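Notebook, mention tracking – February, opened 9:10

Carrying on from the keyword cleanup. The Makari account now pulls from the new query set only; the old set is paused but not deleted, in case the client asks for the January numbers again. Kemeys is still on the old set and should stay there until their monthly report goes out.

Ran the same 24-hour window through both tools, Grirkeo and Trotevley, with identical search strings. Grirkeo returned 302 mentions. Trotevley returned 179. Both exports saved as CSV before anything was filtered. Column names differ (Grirkeo calls it "author_handle", Trotevley just "user"), so the merge script needs a rename step before it will join on anything.

First join attempt failed on time stamps. Grirkeo exports in UTC and Trotevley in account local time, with no offset in the field. Set the Trotevley account to UTC and pulled again. Same total, so the window had been applied in UTC on their side all along and only the display was shifted. Worth remembering for Kemeys, where the daily chart has had a strange bump at the left edge for weeks.

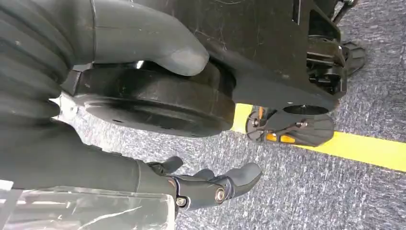 QUERIES AND FILTERS

Current string for Makari: brand name, two common misspellings, the handle, and the campaign tag. Exclusions: the surname (there are several unrelated people posting under it), the restaurant, and reposts by our own scheduled accounts.

The restaurant exclusion is too wide. It drops any post with the word "menu", and the client's app has a menu, which people complain about. Changed it to require "menu" within five words of "lunch", "dinner" or "table". Grirkeo supports proximity. Trotevley does not, so over there I used the location filter and accepted some noise.

Own-account reposts: Grirkeo treats a quoted post as a new mention, Trotevley folds it into the parent. This explains a good part of the gap between the two totals, though I have not separated it out yet. To do: rerun Grirkeo with quotes off and compare again.

Alert threshold moved from 40 mentions an hour to a rolling comparison against the same hour last week. The fixed number fired every morning when the newsletter went out and people had stopped opening the alerts.

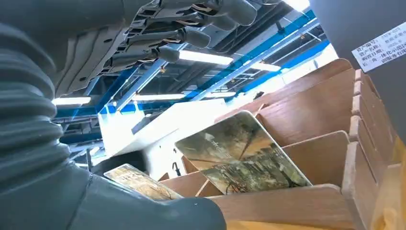
Elis Maddocks: I would keep the fixed threshold as well, set high, as a backstop. If last week's hour was also bad, the rolling one sees nothing unusual and stays silent. We had that with Kemeys during the delivery complaints, two weeks running, and the second week never triggered at all.

Agreed, added. Fixed backstop at 1,000 mentions a day, rolling alert for everything below. Both go to the shared inbox, only the backstop goes to phones.

Sentiment next. Read a sample from the Grirkeo export by hand and marked each post positive, negative or neutral without looking at the tool's label. Main disagreements:

– Questions. "Does this work with the old version?" comes back negative in Grirkeo. I marked these neutral throughout.
– Thanks after a fix. "Finally working, thank you" is negative in both tools. "Finally" seems to carry the score.
– Sarcasm, as expected. Left alone.

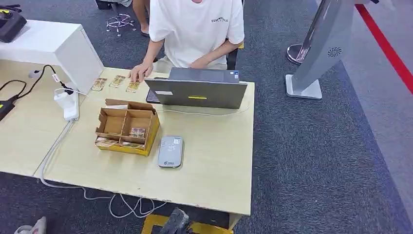
Neither tool lets you change the model, but Grirkeo accepts rules that override the label after scoring. Wrote two: anything ending in a question mark and containing no term from the complaint list goes to neutral; anything with "thank" plus "working" or "fixed" goes to positive. Applied to new mentions only. Backfilling would change the trend line the client has already seen, and I don't want to explain that in a footnote.

Trotevley has no override rules. Its labels can be edited one at a time in the inbox view. Not practical at this volume, so sentiment in the report will come from Grirkeo alone and the source will be named under the chart.

Reach figures are another matter. The two tools use different definitions: one sums follower counts for every author, repeats included, the other counts each author once. I have dropped reach from the summary page and kept it in the appendix with the definition written out. Share of voice stays on the summary page, Grirkeo only.

14:20. Reran with quotes off. The gap narrows but does not close. Spot-checked the leftovers and most are forum posts that Trotevley does not index on our plan. Their source list says "forums" without naming any. Sent a support ticket asking for the actual list. 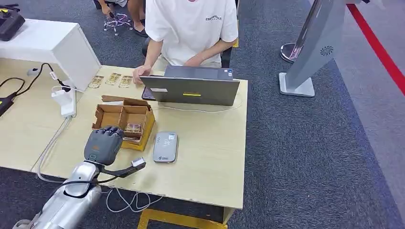 Report template updated to match. Changes from last month's version: source line under every chart, time zone in the page header, top posts sorted by replies instead of likes. The likes sort kept putting giveaway entries at the top.

Open items:
– Support reply on the forum list.
– Move Kemeys to the new query set once the report is out. Check the left edge of the daily chart after the switch.
– Rename step in the merge script is hard-coded. Put the column map in a separate file.
– Ask Makari whether the second misspelling is worth keeping. It mostly picks up a band.
– Elis to set the phone list for the backstop alert.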